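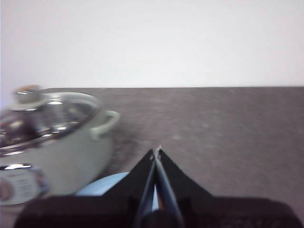 3.2 Der Topf, der nie in den Schrank kommt

Die Küchensoziologie hat sich ausgiebig mit dem Herd befasst, mit dem Esstisch ohnehin und neuerdings sogar mit der Spülmaschine, deren Einräumung offenbar Ehen beendet. Über die Arbeitsfläche liegt dagegen erstaunlich wenig vor. Cabello (Kap. 2) spricht von einem »Restraum des Haushalts«, was freundlich formuliert ist für eine Platte, auf der sich Post, Brotkrümel und gute Vorsätze sammeln.

Unsere Befragung in Hirkville galt den Geräten, die dauerhaft auf dieser Fläche stehen. Wir nennen sie im Folgenden Dauersteher, nachdem der ursprünglich vorgesehene Begriff »residente Objekte« im Kolloquium Heiterkeit ausgelöst hatte. Angeschrieben wurden 400 Haushalte; die Rücklaufquote wird in Abschnitt 5 behandelt, wo sie weniger auffällt.

Drei Begründungen kehren in den Interviews wieder. Das Gerät sei zu schwer zum Wegräumen, es werde ständig gebraucht, oder es sei einfach zu hübsch für den Schrank. Die zweite Begründung verträgt sich schlecht mit den Kochtagebüchern. Eine Befragte aus dem Ortsteil Lavoie, die ihren Reiskocher als »praktisch täglich« im Einsatz beschrieb, verzeichnete zwischen Anfang und Ende Dezember zwei Benutzungen, davon eine für Glühwein. Wir haben diesen Fall unter »Sonstige Getreide« verbucht, eine Entscheidung, die Elsie Pearce bis heute nicht mitträgt.

Aufschlussreicher ist die dritte Begründung. Blasse Grüntöne, runde Formen und ein Deckel mit Knauf werden durchweg als »ruhig« oder »aufgeräumt« beschrieben, auch dann, wenn ringsum das Gegenteil der Fall ist. Das Gerät übernimmt damit eine Aufgabe, für die in früheren Haushalten die Obstschale zuständig war: Es steht da und signalisiert, dass man kochen könnte.

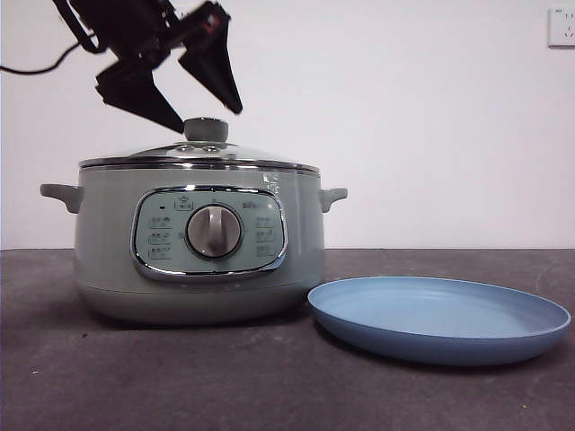
Abb. 3: Elektrischer Kochtopf in blassem Salbeigrün auf dunkelgrauer Arbeitsplatte.

Die Farbe spielt in den Interviews eine größere Rolle als die Leistung, nach der wir pflichtgemäß ebenfalls gefragt haben. Fast 3 von 400 Angeschriebenen hätten die Wattzahl ihres Geräts nennen können; es waren zwei, und der dritte hat geraten. Die Farbe dagegen wurde spontan und mit Adjektiven angegeben.

Offen bleibt, wohin die Dauersteher am Ende ihrer Karriere gelangen. In der Vergleichsgemeinde Grernlow fanden wir mehrere im Keller, einen davon mit Blumenzwiebeln gefüllt. Die Kellerbestände werden in Abschnitt 3.3 gesondert ausgewertet.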